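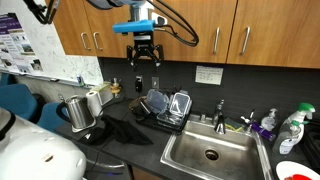

Clestulcombe housing association starts kitchen repairs after October leaks

November 24, 2019

The housing association in Clestulcombe has begun repairs to the small shared kitchens in its Pundero building, where a pipe failed in October and water came into the flats on two floors. The work will continue until the spring, and residents have received a letter with the dates for their own corridor.

Bleddyn James, the manager of the building, told a meeting of residents that the old pipes were the main problem. "We repaired them one by one for many years, and it was always cheaper in the moment," he said. "Now we must change all of them, also the ones which do not leak yet."

The association will spend about 700 pounds on each kitchen for the pipes and taps. Cupboards and worktops in good condition will stay where they are. Some residents had hoped for completely new kitchens, but Mr James said that the money was not enough for this and that he did not want to raise the rents again.

The contractor is Manríquez, a family firm which has worked for the association before. Its workers will be in each corridor for 4 days, and during 2 of them the water will be closed from nine in the morning until late afternoon. Residents can use the kitchen on the ground floor in this time – the key is at the reception desk.

Araceli Sandoval, who has lived in the building for eleven years, asked at the meeting why the letter came so late. Her corridor is the first on the list and she had less than one week to empty her shelves. "I am glad that they do it," she said afterwards. "But I work at night, and I need to know when there will be drilling." The association has promised to put the hours of noisy work on the door of every corridor.

A petition for faster repairs, signed by 676 people in the town, was given to the association at the beginning of this month. It also asks for checks in the Pukmont building on the other side of the river, which has pipes of the same age. Mr James said that Pukmont will be inspected after the New Year, but he could not give a date for any work there.

Residents who need help with moving their things can leave their name at reception before noon.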